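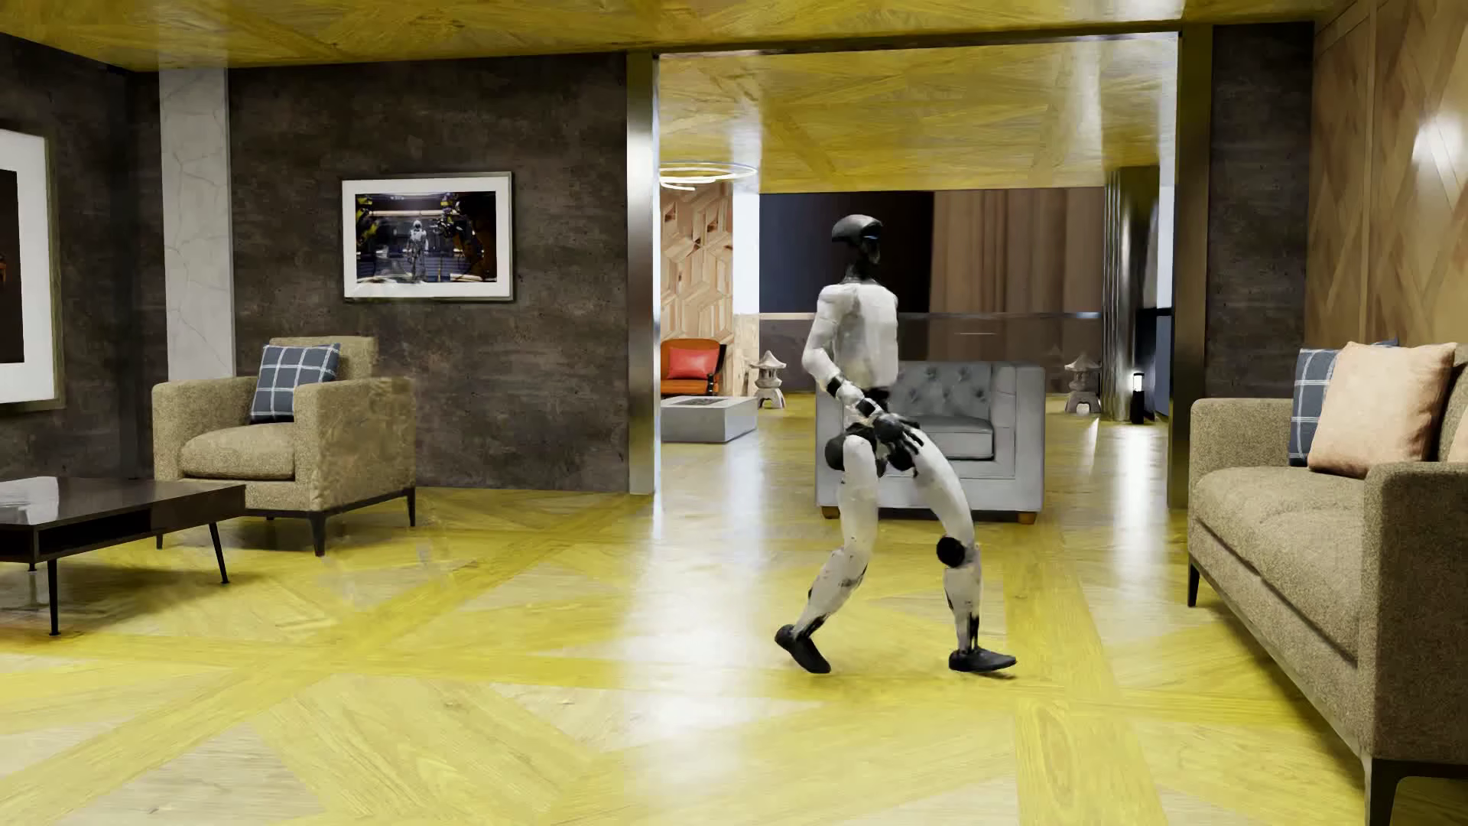
仿真通过不应当作为入户测试的放行条件

Averura的步行控制器在进入Leclerc样板间之前,在仿真客厅里完整走过247次穿行,没有一次跌倒。进入样板间之后的第6次穿行,机器人在木地板上侧滑,随后倒地,右髋外壳开裂,茶几的一条腿被压弯。没有人员受伤。事后的内部结论写得很短:地面摩擦系数低于预期,建议增加防滑足垫。

我参与了日志复核,对这个结论有保留。足垫应该换,这一点没有争议。但把整件事归到足垫上,等于承认放行流程没有问题,下一次换一块地面、换一种涂层,还会得到同样的结果。下面的意见只代表我个人,涉及的技术细节限于已经在项目内部公开的部分。

先说事故过程。机器人从沙发一侧出发,目标点在隔壁房间,途中需要绕过一把单人椅。绕行段的曲率不大,规划器给出的速度也在限值以内。右脚支撑期的后半段,足底切向力上升,状态估计仍然认为脚是固定的。控制器按照固定接触来分配力,切向力继续上升,脚开始滑动。滑移检测在滑动开始后41毫秒给出标志位。单看这个数字并不算慢,够不够用取决于后面的模块拿到标志位之后做什么。

后面的模块做了两件事。平衡恢复模块请求一次跨步,把左脚向外侧提前落下;安全监控模块判断躯干倾角变化率超限,请求保护性停机。两个请求几乎同时到达,仲裁器按照优先级选择了停机。停机的实现方式是关节力矩在一个很短的斜坡内降到零。对于机械臂,这是合理的:有抱闸,底座用螺栓固定在地面上,力矩撤掉以后手臂停在原处。对于一台正处于单腿支撑期、屈膝行走的双足机器人,力矩降到零的含义就是倒下。

这就是我认为真正的故障点。侧滑是诱因,停机逻辑决定了后果。在事后的离线重放里,屏蔽掉停机请求,保留跨步请求,其余条件不变,大部分重放中机器人能够站住。重放的可信度有限,接触模型本身就是这次的争议对象,所以我不主张把它当作证明。它至少说明跨步恢复值得尝试,而当前的仲裁规则连尝试的机会都没有给。

再说仿真为什么没有暴露这个问题。247次穿行用的是同一套场景资产。地板的视觉材质是抛光木地板,反射很强,渲染出来与样板间相当接近,评审时也有人称赞过。物理材质则是另一张表。查表的结果是,地板的摩擦系数沿用了Jolodari引擎的默认值,对应的大致是干燥的橡胶与粗糙硬质表面。渲染用的粗糙度参数和接触求解用的摩擦参数之间没有任何关联,改其中一个,另一个不会变,工具链也不会提示。

这种分离在软件架构上有它的道理。渲染归渲染,物理归物理,耦合在一起反而难以维护。问题出在人的判断上。评审者看到一块光亮的地板,会下意识地认为机器人正在光亮的地板上行走。画面越精细,这种误判越牢固。早年的灰色网格地面没有这个副作用,谁都清楚那只是一个平面,自然会追问摩擦系数取了多少。我不反对高质量渲染,视觉导航的测试离不开它。我反对的是用同一批画面去支持关于步态稳定性的结论。

有一个具体的建议:凡是提交给放行评审的仿真录像,必须叠加接触参数。叠加的内容不需要多,静摩擦系数、动摩擦系数、恢复系数、求解器步长,四项即可。字号要大到投影时后排能看清。项目组里有人觉得这样破坏画面,我的看法是放行评审不需要好看的画面。

随机化的问题也要提一下。项目确实做了域随机化,训练阶段的摩擦系数在一个区间内采样,区间的下限看上去已经相当低。但随机化只在训练阶段打开,验收阶段为了保证结果可重复,全部锁定在标称值。也就是说,控制器在训练时见过滑的地面,验收时没有在滑的地面上走过一步。训练日志里有低摩擦条件下的跌倒率,数值并不好看,只是没有进入验收报告,报告模板里没有这一栏。

随机化的形式同样有缺陷。每一个训练回合采样一个摩擦系数,整块地板统一使用。真实的木地板不是这样的,门口踩得多的地方、靠近沙发的地方、刚打过蜡的地方,差异可以很大,方向性也不能完全忽略。机器人在统一的低摩擦地面上可以学会一种小步幅、低速度的走法,因为从第一步开始它就能感觉到地面滑。样板间里的情况是前几步正常,某一步突然变滑。这两种任务的难度不同,前者的成绩不能代替后者。
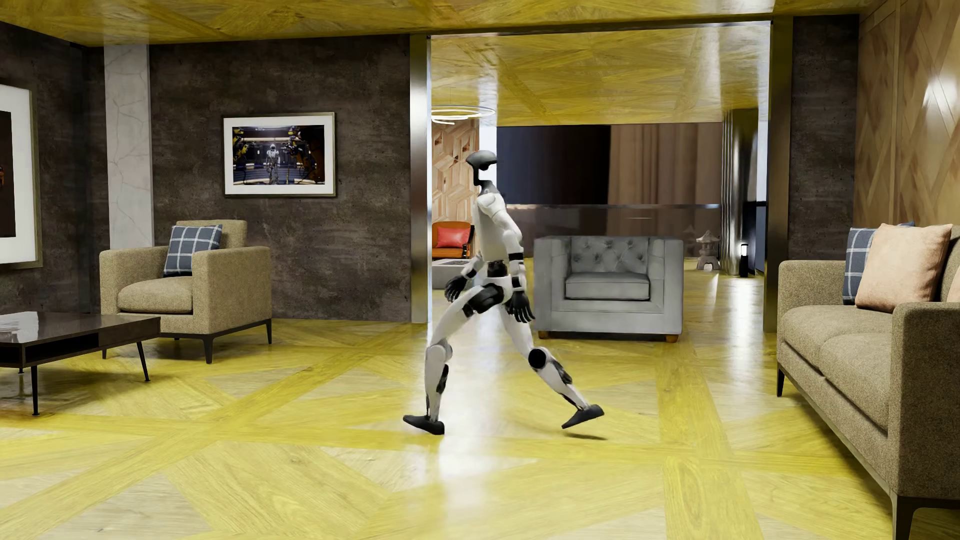
有读者看过本文初稿后提出异议,认为这里对仿真的要求过高:仿真从来只负责筛掉明显不行的控制器,剩下的风险本来就应当由实机测试承担,样板间没有外人,围栏和吊绳也都有规程,摔一台机器换来一组数据,是正常的研发成本;如果每一种地面都要在仿真里先建模、先标定,项目周期会拖到没有人愿意投入。

这个意见有一半我同意。仿真确实应当被定位为筛选手段。但Averura的放行文件没有这样写。文件里的措辞是“已在等效环境中验证”,“等效”两个字没有限定条件,也没有列出哪些方面等效。样板间测试的负责人根据这句话,批准了不挂吊绳的穿行。如果文件写的是“已在标称摩擦条件下筛选,低摩擦条件未验证”,按照现有规程,吊绳就不能取消。所以这里并不需要额外的建模工作量,需要的是把已经知道的限制写进文件。

至于摔机器是正常成本,我也接受,前提是摔倒的方式在预料之内。研发阶段的双足机器人会摔,这是所有参与者的共识。这次的问题在于倒地动作由安全系统触发,而安全系统的设计文件声称停机以后处于安全状态。对测试人员来说,一台失去平衡、仍在努力恢复的机器人,和一台突然没有力矩的机器人,倒向哪里、多久倒下、会不会带动旁边的家具,都是不同的。测试人员站位的依据是前一种情况。

还有取证的问题。机器人本体的高频日志存放在环形缓冲区里,触发停机时会把缓冲区落盘。这次落盘的有效长度只有600多毫秒,再往前被覆盖了。控制周期内的接触力、滑移估计、仲裁结果都在,滑动开始前上一个完整步态周期的数据不在。也就无法判断脚在前一步有没有出现过微小的滑移,估计器有没有漏掉早期征兆。低频日志保留得更久,但采样率不足以看清足底接触的变化。

缓冲区长度当初为什么这样设,我查了提交记录,原因是早期硬件的存储带宽有限,后来换过主控板,参数没有跟着改。这类遗留参数在任何项目里都有,单独看都不严重。放在事故调查里,它直接决定了哪些问题能回答,哪些只能猜。足垫结论之所以写得那么快,一部分原因就在于更早的数据不存在,剩下的解释里摩擦系数最容易说通。

关于整改,项目组目前采纳的措施是更换Lolto足垫,并把样板间地板的打蜡安排移到测试窗口之外。第一项措施的效果可以测量,我没有意见。第二项措施我认为方向反了。目标环境是住宅,住宅的地板会打蜡,会洒水,会有灰尘,会铺一块没有固定好的地毯。为了让机器人通过测试而改善地面,得到的通过记录对用户没有意义。如果为了保护样机,暂时需要避开打蜡后的时段,应当在记录里注明这是测试限制,并且安排一组专门在打蜡后进行、带吊绳的测试。

我的主张如下,按照实施难度从低到高排列。

一、放行文件删除“等效环境”的说法,改为逐项列出仿真中实际使用的接触参数,以及没有覆盖的条件。修改模板即可完成。

二、验收阶段恢复随机化。可重复性可以通过固定随机种子来保证,没有必要锁定标称值。验收报告要给出跌倒率随摩擦系数变化的曲线,而不是单个通过率。247次零跌倒这种表述以后不应单独出现,它只说明在一个点上重复了很多遍。

三、地板摩擦改为空间分布。不追求与真实地板一致,只要求存在突变,突变的位置在每次运行中不同。家具附近和门洞处要提高采样密度,这些位置同时涉及转向,切向力的需求本来就偏高。

四、日志缓冲区的长度至少覆盖两个完整步态周期,按照最慢的步频计算。启动自检时打印该数值,由测试人员确认。

五、重新设计停机逻辑。这是工作量最大的一项,也是我认为不能再推迟的一项。保护性停机应当分级:站立或双脚支撑时,可以执行降低重心后断力矩;单脚支撑时,先完成当前跨步,再降低重心,最后断力矩;只有在判定无法恢复,或者人按下硬件急停时,才允许立即断力矩。分级会带来新的风险,例如“无法恢复”的判据本身可能出错,机器人在该停的时候继续动作。这些风险需要单独分析,我没有现成的答案。但现有逻辑等于默认所有失稳都无法恢复,这个假设在控制器设计文件里找不到依据。

第五项在讨论中遇到的阻力最大,理由是安全功能越简单越好,增加状态判断就会增加失效模式。我理解这个原则,它在固定设备上经过了长期检验。移植到双足平台时,它所依赖的前提已经变化:断电状态不再是最低风险状态。继续沿用原来的结论,需要先说明断电为什么仍然安全。目前没有人提交过这份说明。

硬件急停也存在类似的混淆。样板间里的急停按钮沿用了机械臂单元的标识和培训材料,培训材料告诉操作者,遇到任何异常立即按下。对于一台旁边站着人的双足机器人,按下去的后果需要让操作者知道:它会朝当时质心速度的方向倒下,倒地范围大约是它的身高加上一段滑行距离。培训材料应当画出这个范围,并要求按下之前先确认自己不在范围内,来不及确认时先退后。Leclerc现场的地面标线只标出了行走路线,没有标出倒地范围,这一条可以在下一轮测试之前补上。

还有一点与技术关系较小。仿真团队和实机团队使用两套问题跟踪系统,互相没有读权限。低摩擦条件下的跌倒率在仿真团队那边登记过,状态是“已知,不影响验收”。实机团队在事故之前看不到这一条。我倾向于认为,如果看得到,现场至少会有人问一句地板刚打过蜡没有。合并两套系统的申请在一月份提过,至今没有排期。临时的办法是每次放行时由仿真团队导出所有未关闭的步态类问题,附在放行文件之后,由现场负责人逐条签收。

更换足垫后的第一轮复测已经列入计划,地点仍在Leclerc。按照目前的安排,控制器版本不变,停机逻辑不变,缓冲区参数不变。我建议在第五项完成之前,所有不带吊绳的穿行一律暂停,包括演示。复测计划的草案里没有这一限制,我已经提交了书面意见,要求加上。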